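关于手持式夹爪采集设备购置及后续经费安排的阶段进展报告

报送：设备专项经费管理办公室
编报：努斯蒂代尔（Nustitdale）操作技能实验室
项目负责人：Zahira Tarigan
日期：2023年9月7日

一、报告范围

本报告说明本阶段设备专项经费的执行情况、已到货设备的使用状态、下一阶段的购置计划，以及需要贵办审定的事项。人员经费与场地费用由实验室基本运行预算承担，不在本次报告范围之内。上一阶段报告中列为“待定”的三项内容，即夹爪备件的采购方式、工作台改造费用的归口，以及存储设备的扩容时间，均在本报告中作出答复。

二、经费执行情况

本阶段批复的设备经费已按科目分别立账。夹爪主机采购科目已完成支付，合同方为Menon，双方约定的验收条款全部履行完毕，质保期自验收之日起计算。工作台及台面加工科目已支付首付款，尾款待第二批台面交付后结清。耗材科目包括指垫、衬套、紧固件、线缆以及各类家用物品，支出进度略快于计划，主要原因是指垫更换周期短于申报时的估计。

存储设备科目本阶段未发生支出。原计划在年中购置的阵列机，经实验室内部讨论后推迟，理由有二：现有容量尚可支撑至十一月；供应方Milten已书面告知其下一代机型将调整接口规格，此时购置可能造成后续扩展不便。该科目余额申请原样结转，不作调剂。

差旅科目仅发生一次赴供应方现场的验收行程，支出已按规定报销。

三、设备到货与验收

手持式夹爪分两批到货。首批用于人员培训和流程试运行，第二批投入正式采集。验收内容包括开合行程、指垫安装间隙、连杆衬套配合情况和相机安装座的稳固程度。首批中有2套因连杆配合过紧退回供应方调整，复验后合格，未产生额外费用。

实验室为全部夹爪建立了单机履历，记录编号、领用人、累计使用时长、指垫更换记录和异常情况。履历由设备管理员每周核对一次。现有记录显示，设备损耗集中在指垫表面和连杆转动部位，主体结构未见需要返厂处理的问题。依据这一情况，下一阶段预算中主机数量维持不变，增加的部分集中于易损件。

原计划同期到货的标定板因供应方包装不合格，到货时边角受损，已全部更换。更换期间使用实验室自有标定板替代，标定工作未中断。标定板今后改为单独发运，相关要求已写入补充协议。

四、采集工作进展

本阶段采集工作以家务整理类任务为主，包括餐具归位、织物悬挂与折叠、桌面物品收纳和容器开合。自正式采集开始以来，经审核入库的有效片段共1,620段，未通过审核的片段另行存放，保留至项目结题。审核工作由两名人员分别完成，意见不一致的片段交由项目负责人裁定。

织物类任务对设备的要求高于其他类别。毛巾、抹布等物品形状不固定，夹持位置稍有偏差即影响后续动作，操作人员需要反复练习才能达到入库标准。该类任务的片段通过率低于餐具类任务，单段平均耗时也更长。实验室据此调整了排班，将织物类任务安排在每班的前半段，并相应增加了培训时长。

任务物品的采购由耗材科目列支。物品选型以市面常见的家用品为准，不追求规格统一，以保证数据覆盖面。每件物品入库前登记材质、颜色和外形尺寸，破损后按原类别补充，但允许更换款式。截至本报告编写时，在册物品共87件，其中织物类与餐具类占多数。

环境布置方面，项目组使用采购管理系统Cuder登记每个工位的台面、支架和照明配置。工位之间的差异予以保留，但同一工位在一个采集批次内不得变更布置。这一规定在试运行阶段执行不严，曾导致一批片段无法归类，后经补充登记得到解决。

五、存在的问题

（一）指垫库存不足。申报时按季度更换估算用量，实际使用中部分工位需每月更换。目前库存可维持正常采集，但不足以应对两个以上工位同时更换的情况。

（二）工作台交付滞后。第二批台面的加工图纸在开孔位置上作过一次修改，加工方重新排期，交付时间顺延。受此影响，原定新增的工位尚未启用，现有工位承担了全部采集任务，设备连续使用时间偏长。

（三）数据存储余量有限。按当前采集速度推算，现有容量将于十一月接近上限。在新存储设备到位之前，拟将未通过审核的片段转存至离线介质。

（四）供应渠道单一。夹爪主机与主要备件均来自同一供应方，议价空间较小，交货周期受对方生产安排影响。实验室已就指垫和衬套两类备件向其他厂家询价，初步报价正在汇总。
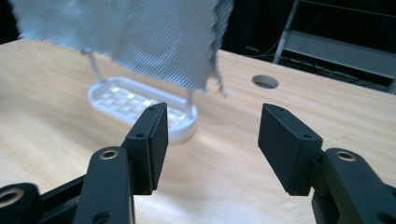

图1 采集工位：手持式夹爪与悬挂毛巾

六、下一阶段购置计划

下一阶段拟购置内容按优先次序排列如下。

第一项，易损件。购置指垫约200片，并配套衬套和紧固件。建议采用框架协议方式，一次签约、分批到货，避免占用仓储空间，也便于根据实际损耗调整批次数量。

第二项，存储设备。待Milten新机型规格确认后启动采购，最迟于十一月完成。若届时新机型仍未供货，则按现有机型采购，并在合同中约定接口转换件由供应方提供。

第三项，工作台及照明。完成第二批台面的验收与尾款支付，同时为新增工位配置独立光源。现有工位的照明改造不列入本阶段，待新增工位运行一段时间后再行评估。

第四项，备用夹爪。本项为条件性购置，仅在现有主机出现不可修复故障时启用，经费单列，未启用部分于阶段末退回。

上述各项不涉及总预算追加，所需经费由已批复额度内的余额和本次申请的科目调剂解决。

七、提请审定事项

1. 同意存储设备科目余额结转至下一阶段，用途不变。
2. 同意将差旅科目结余调入耗材科目，专用于易损件购置。
3. 同意易损件采用框架协议方式采购，协议文本报贵办备案。
4. 同意备用夹爪经费单列，启用时由实验室提交故障说明及维修方意见。

框架协议的询价与签约需要一定周期，如第二、三项能够先行批复，实验室即可启动相关程序，其余事项可按贵办正常议程办理。

八、附件目录

附件一：设备专项经费科目执行明细表
附件二：手持式夹爪验收记录及复验记录
附件三：易损件更换统计及用量测算说明
附件四：第二批台面加工图纸（修改版）
附件五：备件询价情况汇总（待补）

附件五将在各厂家报价收齐后单独报送。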